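Handheld gripper, right finger lagging on close

tomcatlathe
So I look after one hand-held gripper, the two-finger kind on mirrored linkages, and lately the right finger closes a hair after the left. Fine on boxes, terrible on thin cloth. I've blown it out with air and wiped the pads with alcohol. Do I pull the pins or leave them alone?

h_siregar
Leave them alone at first! Mine did this in September and it was lint packed in behind the linkage plate. Open it all the way, go in with a dry toothbrush, then work it open and shut 100 times or so before you judge it.

bustico464
Disagree. If it lags, a pivot is worn, and brushing just puts it off. Pull the pins one side at a time and check each for a flat spot. Takes me 8 minutes with the Ginby punch set.

h_siregar
8 minutes to pull them, and a whole evening hunting for the one that rolled under the dresser, lol. I still say brush first.

tomcatlathe
OK, brushed it. Somewhat better? A little gray fuzz came out of the left side, which wasn't even the bad side. Where I've got it now, lined up on a T-shirt hem: 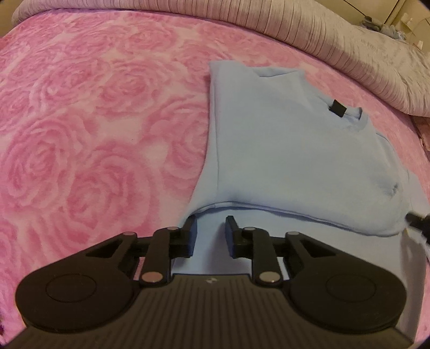
Light blue tee, fingers open. Silver pins are the six pivots I'm talking about.

bustico464
Right pad is tipped inward and the left one stands straight up. I'd start with the pivots on that right arm.

h_siregar
Or the pad mount. Check the pad screws before you go punching anything out, if yours has them. Hidayah

tomcatlathe
Pad first, then pins. Will post back tonight.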